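Balida tennis balls, tube of 8 — my review after 2 months

Bought these in April, used them more than any ball I've owned, so I figured I'd write it up while I still remember what they were like new. I'm a club player at best (doubles twice a week, plus a lot of hitting against a wall when my partner Iida bails on me) and I'd been buying whatever the grocery store had on the shelf. Big mistake, those things go dead in a weekend!

First thing I noticed was the color. They're a really bright yellow-green, and on the old courts at Erkardale, where the evening light is pretty miserable, I could pick them up so much earlier. The felt is on the thick side and fluffs up fast, so the first set feels a bit slow. By the second session they'd settled down and I loved them. Good bounce, nice on the slice, and my elbow didn't complain once.

They hold up okay on hard courts. I got 16 sessions out of the first tube before I demoted them to wall duty — the Yeon ones I had last year gave me maybe half that.

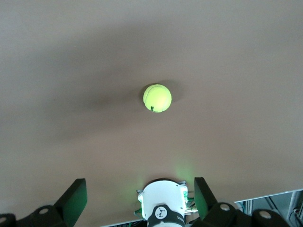 Now the stuff I didn't like. The printing rubs off quickly, so if you mark your balls by the logo, use a pen. The plastic lid on the tube cracked in my bag the first week. And one ball out of the eight was noticeably softer than the rest straight out of the tube, which bugged me at this price. I wrote to the store and got a very nice answer from Hanne Jääskeläinen, who sent a replacement, no fuss at all.

Would I buy them again? Yep, I already have another tube on the way. Four stars, and fix that lid please!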